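About Prekness

Welcome, and thank you for clicking through to the page most people skip! We are a small cooking school for children and the grown-ups who come with them, and we have been at it long enough that some of our first students now send us pictures of their own Thanksgiving tables. If you are trying to figure out whether we might be a good fit for your family, put the kettle on, because this page runs a little long (we did try to trim it, and it came out longer).

How we got started

Prekness began in the kitchen of Maj-Britt Sjögren, who had taught second grade for most of her working life and had grown tired of watching kids trade away the vegetables in their lunches. She started inviting a few neighborhood families over after school to make soup. The soup was plain, the kitchen was much too small, and by July there was a waiting list taped to the refrigerator door. Her neighbor Anselmo Urquijo, a retired hotel cook with strong feelings about onions, began wandering over to "just check the seasoning," and before long he was running half of every class.

We moved to our present home at 2848 Araújo Street when the old upholstery shop closed. It has big front windows, a floor that slopes toward the back, and a pantry we painted yellow one very hot weekend and have never regretted. There are two teaching kitchens now, one with standard counters and one built lower for shorter cooks.

Little Spoons, ages three to five

Our youngest students don't go near a stove. They come in for pretend cooking, stories, and a great deal of sorting, stirring, and serving. We think a child who has "made lunch" for a patient adult over and over is already learning how a meal goes together: something is washed, something is cut, somebody sets out the plates, and everyone waits until the last person is sitting down. Grown-ups stay for the whole session and are expected to eat whatever they are handed, with compliments.
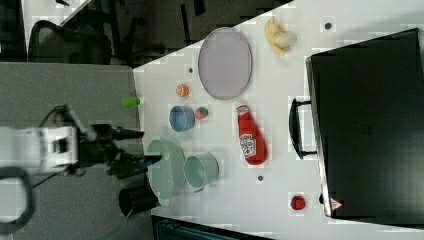
Play food on the table: a peeled banana, a lavender plate, and a mint-colored colander.

Tshepo Du Plessis leads Little Spoons, and if you have a shy one, please tell her ahead of time. She likes to let quiet children watch from a lap for as long as they want, and she keeps a basket of picture books by the door for anyone who needs to ease in slowly. Snack is always real food, usually fruit and some kind of bread, and we post the ingredients on the board so that you can look them over first.

Gusto, ages six to eleven

Gusto is our after-school program and the heart of the place. The children cook in pairs, they wear aprons that are always a bit too big, and they take home whatever they make, unless it gets eaten on the way to the car. We begin the season with knives and cutting boards, move on to eggs, then beans and rice, then breads, and we finish with a supper that the students plan and cook for their families. Last season's menu included a lentil pie, a cucumber salad with far too much dill, and a chocolate pudding that one table had been perfecting in secret!

Please don't worry if your child is a picky eater. Most of ours are, at first. Our only rule is that you may say "no, thank you," but you may not say "yuck" about something another person made.

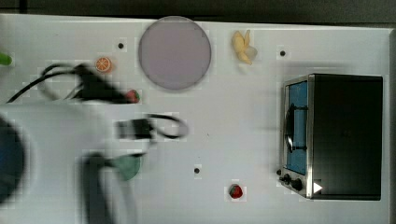
A round plate, a toy banana, and a little toaster oven.

Stellar Suppers

On some evenings we turn the big kitchen over to teenagers and adults. Stellar Suppers are relaxed, a little noisy, and taught by Samuele Carbone, who grew up in a family bakery and believes that anyone can make a decent focaccia if they will only leave the dough alone. There is room for 82 people in a season, and we hold back a few of those places for families who pay what they can. You don't have to explain anything to us to use one. Just check the box on the form.
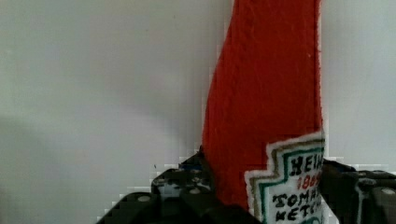 Soft red ketchup bottle with a white label.

What we believe about food

We get asked about this a lot, so we may as well write it down. We don't call foods good or bad. We don't count anything on a child's plate, and we don't bargain with dessert. We cook mostly vegetables, grains, beans, and eggs, because they are affordable and forgiving and there is so much to do with them, but we have no quarrel with a hot dog at a ball game. Many of our families bring recipes from home, and those have become our favorite lessons of the year. Maj-Britt keeps them all in a blue binder that is now too fat to close, and she is always glad to copy one out for you by hand if you can read her writing.
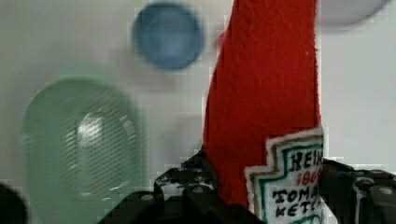

Condiments come up at our table more than you might expect. Anselmo used to think that a child who covered everything in sauce wasn't tasting the cooking, and he would say so, loudly. A few seasons of family suppers softened him, and he now teaches a very popular lesson on making your own, with tomatoes, vinegar, and a long slow simmer. Even the little ones know what they like, and a felt bottle as bright red as that one, with its stepped white label edged in green, needs no introduction to a three-year-old. So we put sauce on the table in small bowls and let everybody help themselves, and somewhere along the line most children start trying a bite plain first.

Behind the scenes

Vidar Nyberg looks after the office, the schedule, and the herb boxes out front. He is the person who will answer when you call, and he can tell you about allergies, makeup classes, parking, and which door to use with a stroller (the side one, on the alley). We keep nuts out of both kitchens entirely. If your child has another allergy, let Vidar know when you register and he will walk you through what we can do.

Come and see us

Sign-up for the next season opens on 15th March, and you are welcome to visit before then. Call the office at extension 3711 and Vidar will find a time when a class is going on, so you can stand in the doorway and smell what is cooking. Bring the kids, bring Grandma, and come a little hungry.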